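Dia de portas abertas na Ulel: "a mesa desarrumada é que interessa"

A conversa começou no corredor, de pé, porque a sala de demonstração já estava cheia às dez da manhã. A responsável pela visita, engenheira, cinco anos de casa, pediu para não pôr o nome. "Ponha Ulel e chega." Fica assim.

A Ulel abriu as portas em janeiro, pela primeira vez. Inscreveram-se 205 pessoas, apareceram 194. Grupos pequenos, meia hora cada. Muitos professores, alguns alunos de eletrónica, um casal reformado que fez mais perguntas do que todos os outros juntos.

O projeto chama-se Velto. Ensinar máquinas a agarrar coisas de casa - coisas pequenas, brilhantes, moles, misturadas umas com as outras. Pergunto porque não usam peças normalizadas, tudo alinhado. Ri-se. "Isso já fizemos, no primeiro ano. Corria tudo lindamente e não servia para nada. Ninguém tem a casa assim. A mesa desarrumada é que interessa."

E o mais difícil? Nem pensa. "O metal polido. Reflete tudo à volta, e o programa perde a noção de onde acaba a peça. Depois os plásticos transparentes. E o pelo, tudo o que tem pelo." As pontas dos dedos da pinça são azuis, com estrias. Mudaram de material três vezes, diz, e ainda não está fechado.

Na demonstração os visitantes puderam pegar numa pinça manual e experimentar. Cinquenta tentativas por grupo, era o combinado, quase nenhum lá chegou. "As pessoas ficam a escolher. Querem logo a peça pior." Eu também quis. Deixei cair um fecho de mala duas vezes, à terceira foi. A mão cansa mais do que se espera, o pulso sobretudo.

Falámos ainda da parceria com a Mabaso, que trata do software, e da oficina de Ostcombe, de onde vêm os dedos e as articulações. Prazos? "Não dou prazos." Insisto. "Este ano queremos arrumar uma gaveta inteira sem ajuda. Uma gaveta. Já me dava por contente."

Houve quem perguntasse pelos empregos, claro. Respondeu sem rodeios: que não sabe, que desconfia de quem diz que sabe, e que por enquanto a pinça demora mais a apanhar um brinco do que ela a fazer a cama. O senhor reformado achou pouco e disse-o. Ficaram os dois a discutir junto à porta enquanto entrava o grupo seguinte.

Ultima pergunta, já a caminho da saída: repetem? Talvez depois do verão, com mais salas e grupos mais pequeno. As inscrições serão outra vez na página da Ulel. 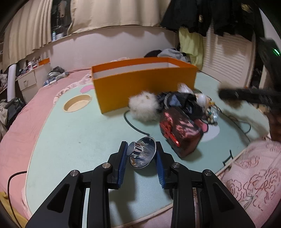 Projeto Velto: peça de metal prateado entre os dedos da pinça manual.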